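Progress report on the chores project, Edemstead workshop
August 7, 2021

Hi all. You asked for the plain version this time, so I'm leaving the charts in the appendix and just telling you where the money has gone since February.

The question you're paying us to answer is whether a two-handed machine can do the boring parts of a shop job or a household job yet. My short answer is "some of them, slowly, with one of us sitting next to it." I know that's less than the Vukell people were hoping for in the spring, but I'm a lot more cheerful than I was in my last report!

Bottles have eaten most of our time. We picked them for the restocking task because every shop has them and every kitchen has them, and they're awkward in a useful way: round, a bit slippery, happy to roll off when you nudge them. We start with them lying on their sides, necks all pointing the same way, and the job is to pick one up, stand it on its base and go back for the next. 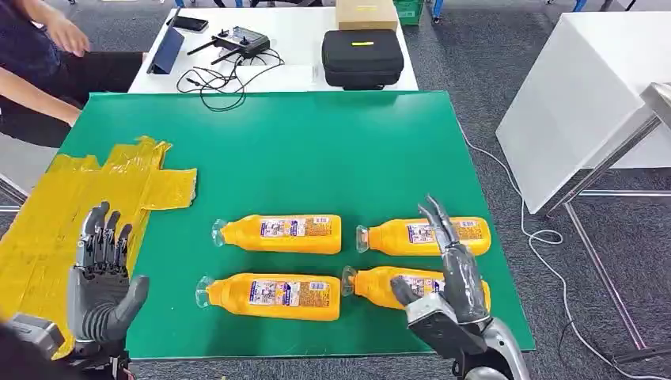
The thumb is where we've made real progress. Back in February the right hand would close on a bottle and squeeze it straight out of its own grip (very funny the first few times, less so after lunch). Now it comes down thumb first, settles, and only then brings the fingers in. Over our last 88 tries it finished the pick 63 times. Standing the bottle up afterward is a different story, and I'd rather not put a number on that until we've changed the wrist settings.

Speed is still bad. One bottle takes 18 seconds on a good run, and I can do it in the time it takes to say so. For a night shift in a small store that might be fine. For somebody's kitchen, I think people would lose patience and do it themselves.

Towels we've parked. Boonchu, our folding routine, works on a flat dry towel laid out neatly, and if you've already laid it out neatly you may as well fold it. I'd like to come back to it after the bottles are done.

Spending is on plan except for finger pads, which wear out faster than I budgeted for. We've gone through nine sets. I'm asking to move a little over from the travel line to cover more, and I'll send the form separately.

Next up is mixed shapes, boxes and bottles together, and then a week at the Urkholm store if they'll still have us. I need a yes or no from you on the Urkholm visit before I book the van.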